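Painting and Refinishing Old Furniture: Your Questions

These are the questions that come up most at our Saturday-style open bench sessions and in the shop inbox. If yours isn't covered, send it in! We add to this page whenever a good one arrives.

Do I really have to sand before I paint?

Usually a light scuff is plenty. Take 220 grit, go over the whole piece with the grain, and stop when the shine is gone. You aren't trying to reach bare wood. If the old finish is flaking or has drips in it, start coarser (we like 60 for really stubborn, crusty varnish on table legs, and only on solid wood) and work your way up. Never use anything that coarse on veneer. You'll be through it before you can lift your hand.

How do I know if my piece is veneer?

Look at the edges and the underside of the top. If the grain stops dead at the edge, or there's a thin line running along the side, you've got veneer. Please don't be disappointed! Some of the prettiest dressers we've ever worked on were veneer, and it takes paint beautifully.

What about that old smell?

Oh, the smell. Pull all the drawers out and let everything air outside in the shade for a few days. Wipe the insides with white vinegar and water, let them dry fully, and then seal the raw wood with clear shellac. Two thin coats inside the drawers and on the back panel will take care of nearly anything, mothballs included. Cigarette smoke may need a third.

Why is pink or brown coming through my white paint?

That's bleed-through, and it happens a lot with mahogany and with red-toned stains from the 1930s and 40s. More paint won't fix it. Let what you have dry, put on a coat of shellac-based primer, and try again. We prime every red piece now, even the ones that look innocent.

Which paint do you use?

For most pieces, Kastard mineral paint, in the matte. It levels out nicely with a damp brush and we love the colors — the dusty green called Isden has ended up on more nightstands than we'd care to admit. For anything that gets hard use, like a kitchen table, we go with an enamel and put up with the longer drying time.

Brush or roller?

Both! A small foam roller on the flat parts, an angled brush for the trim and corners. Keep the coats thin. If you see a ridge forming, smooth it right away or leave it alone until it's dry and sand it then. Going back over half-dry paint is how you get those gummy drag marks.

Can I distress a piece without it looking fake?

Sure. Think about where hands and feet would have rubbed it: around the knobs, the front edge of the top, the lower corners. Leave the middle of the panels alone. Use a damp cloth on fresh chalk-type paint or a worn sanding sponge on anything else, and step back often.

Does it need a top coat?

On a bookshelf or a picture frame, wax is lovely and gives you that soft, buttery feel. On a tabletop or a dresser in a kid's room, use a water-based polyurethane. We give ours three coats with a quick rub of 800 grit before the last one. It feels like glass, and we still get excited about it every time.

How long before I can put things on it?

Dry to the touch is a couple of hours. Cured is more like three weeks. You can use it gently before then, just skip the heavy lamps and don't slide anything across it. Put felt pads under whatever goes on top.

My new knobs don't fit the old holes. Help!

Measure from the center of one screw hole to the center of the other before you shop. If you've fallen in love with pulls that don't match, fill the old holes with wood filler from the front, tape behind, sand flush once it's hard, and drill new ones using a cardboard template. The Horex pulls come with longer screws that you can trim, so they work on thick drawer fronts too.

Do you take custom orders?

We do, a few at a time. The big Siddiqui sideboard in the gallery was a custom job and we had a ball with it. Send a picture, the measurements, and the color you have in mind, and tell us about any loose joints or missing hardware.
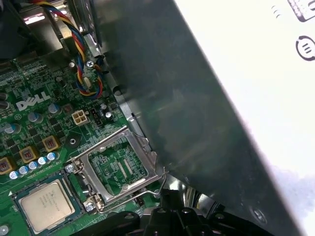 Pickup is easiest for small pieces. For anything larger we can arrange delivery in town, and we'll wrap the corners and tape the drawers shut before it leaves the shop. Have the spot cleared and let us know about stairs ahead of time, especially narrow ones with a turn.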